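Savers are being taken for mugs again

Base rate goes up, mortgage goes up by Friday. Savings rate? Give it two months. Maybe three. Same old story and I'm sick of writing it.

Take Werkum, my own building society. Letter came in April — my fixed deal ending, new payment £742 a month. Fine, I'd budgeted. My easy-access account there hadn't moved since before Christmas. Not a penny. Masumar were no better when I rang, and I was on hold for 20 minutes to be told rates are "under review".

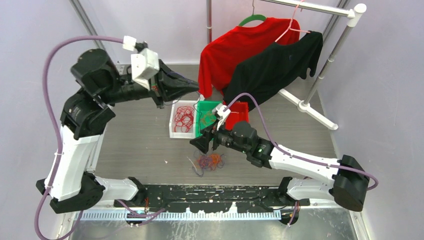
Why don't more people just move their money?

Habit, mostly, plus the forms. A better rate on £1,330 won't buy you much over a year, and the banks know it, so they wait for us to get bored and we usualy do.

So make them match it. Loan rates rise on a Monday, savings rise on the same Monday. Simple rule, one page. The banks will moan about margins. Let them — they've had a good run on our money and its time some came back.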